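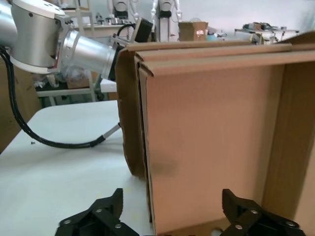 Folding mailer cartons without crushing the side flaps
Packing & Shipping board, 7 replies

gedgate_shop
Switched from plain taped boxes to the fold-up mailer kind in March. I bought a bundle of 300 and so far I've put together 57. The side flaps keep buckling when I fold the front wall over and the tabs won't seat. How are the rest of you doing this? I sell jars of dry goods, so the box needs to hold its shape.

Mwaipopo
Crease everything first while it's flat. Every score line, both directions. Then stand up the back wall, then the sides, front last. If you do the front early, the side flaps have nowhere to go.

pellex57
I don't agree with both directions. Bending the board backward breaks the outer liner and the corner goes soft. One firm crease inward is plenty.

Mwaipopo
Never had a soft corner and I've shipped 178 of them this year. Might depend on the board.

gedgate_shop
OK, tried it with the sides before the front. Better, but I still get stuck at the stage where all the flaps are up and none of them are locked.

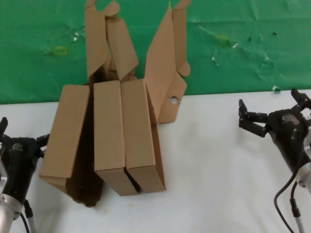

Partly folded, flaps still standing

bvoss
That's the usual place to get stuck. Hold the side flaps in with your palms, then roll the front wall over with your thumbs. Don't press on the tabs until the wall is all the way over. If one tab is proud, open it back up and start that side again. Forcing it tears the slot.
Britta Voß, Cernilville

pellex57
Agree with that. Also check where you store them. Mine were in the garage and the flat ones picked up a curve. I put them under a sheet of plywood indoors for a couple of days and they folded much easier.

gedgate_shop
They've been leaning against the wall in the hallway, so that could be part of it. I'll lay them flat tonight. The other question is whether to make up a batch ahead of time or fold each one as the order comes in.

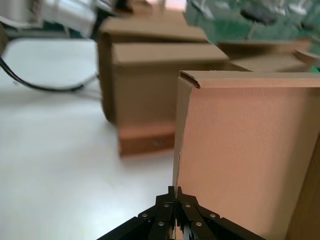 I don't have much shelf room, and a made-up box takes the same space empty or full. On the other hand, stopping to fold in the middle of packing slows me down a lot.

d_wanyama
I fold ten in the evening and leave the lids open. In the morning it's paper in the bottom, jar, paper on top, close, label. More than ten and they end up on the floor getting stepped on.
Dennis

Mwaipopo
I do them one at a time. Takes under a minute once your hands know it. Making up a batch just moves the work to the evening.

d_wanyama
Sure, but evening is when I have the time. Orders go out at 9 am here.

gedgate_shop
Going to try ten tonight, one crease inward on half and both directions on the rest. Will post which ones come out square.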